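How to pack a snack box for the office drawer

By Asmaa Belkadi

In our office on Derkgate the nearest shop closes early, so I keep one plastic box with dry snacks. It takes me 10 minutes to fill it and it serves me for most of the month. I explain below how I do it.

What you need

One clear storage box without a lid, rectangular, low enough to fit in your drawer. Snacks in bags, flat packets and small cartons. A free table.

Step 1. Measure the drawer first. Mine is 470 mm deep inside, and the box must leave space for the hand behind it.

Step 2. Wipe the box and let it dry completely. Put all snacks on the table and check the dates. What expires soon goes to the front later.

Step 3. Begin with the small cartons. Stand them upright, in the middle, so they divide the box in two parts. If a carton falls down, wait with it until you have a bag on one side.

Step 4. Take the bags one by one by the upper edge and put them in standing, with the name to you. Please do not press the air out, the biscuits will break.
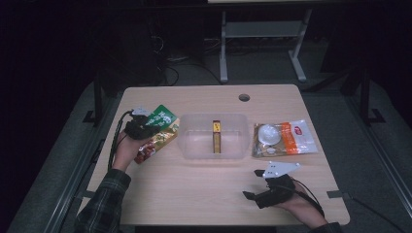
The small box stands in the container; the green-topped package and the flat packet are still out.

Step 5. Slide the flat packets along the wall of the box. They need almost no room there and you can see them from outside.

Step 6. Lift the box a little and tilt it. If things move, add one more bag. If the bags bend, take one out.

I repeat this every month, and in April I also wash the box with warm water and soap. Opened bags I close with a clip and eat in the same week.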